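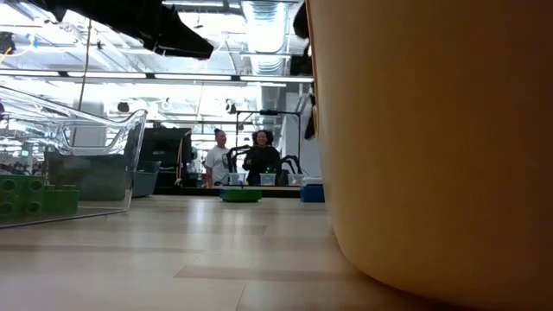
My drum corner is one end of the laundry room, so everything I know about looking after a kit I learned next to a dryer. I play Sunday brunches and the odd wedding, and these are the habits that stuck. Some came from other players, most came from ruining something first.

Cymbals

Wipe them after every gig with a dry cotton T-shirt. That takes care of fingerprints for months. When mine get properly grimy (outdoor gigs, sunscreen, somebody's barbecue sauce one time) I wash them in the bathtub with a squirt of dish soap and lukewarm water, going with the grooves and never across them. Put an old towel down first! Cymbal against enamel is a horrible noise and it's no good for the edge either.

Skip the gritty metal polish. I used it on a ride I loved and it took half the logo off and all of the mellow out of the sound. It came back after a few years of dirt, more or less.

Check the felts and the little plastic sleeves while you're at it. If the sleeve is chewed through, the cymbal is sitting on bare threads and the hole will start to go oval. I buy tubing from the hardware store and cut my own with kitchen scissors.

Heads

I change the snare batter when it stops tuning up, and everything else a lot less often than the magazines want me to. With the head off, run a clean rag around the bearing edge. You'll be amazed what comes away. Then a tiny bit of paraffin wax from a plain candle, rubbed on with a fingertip, and the new head seats much more easily.

Finger-tighten every rod before you touch the key, then go across the drum, half a turn at a time. Seon-mi Cheon taught me to do this with two keys at once, one in each hand on opposite lugs, and it cut my time way down. She also presses the middle of the head with her palm until it creaks, which scared me to death the first time — it's only the glue settling.

Squeaks

Nine times out of ten it's the kick pedal, and nine times out of ten after that it's the spring where it hooks onto the cam. A scrap of felt in the hook shuts it up. For the hinges I use one drop of sewing machine oil on a toothpick. Don't spray! Spray gets on the beater, then on the head, then on your socks.

If the pedal is quiet in your hand and noisy on the kit, look at your throne. I took a pedal apart on the kitchen table twice before I figured out I was sitting on the squeak.

Hardware

Mark your stand heights with a wrap of electrical tape, or use memory locks if you've got them. I do a different color for each stand, and setup at the Seton now takes me 18 minutes from the car door to the first paradiddle. It used to be closer to the whole first set.

Lost wing nuts are a fact of life. Keep spares in an old pill bottle in the stick bag, along with a drum key, two felts, a snare cord and a strip of gaffer tape wound around a dead pen.

Winter

Come December I bring the snare in from the car no matter how tired I am. If a drum has been out in the cold, leave it in its case indoors for an hour or so and let it warm up slowly before you tune. Same goes for hand drums with real skin, only more so, and detune those a little before you put them away.

Sticks go in a mug on the windowsill, tips up. The chipped ones I save for practice pads and stirring paint.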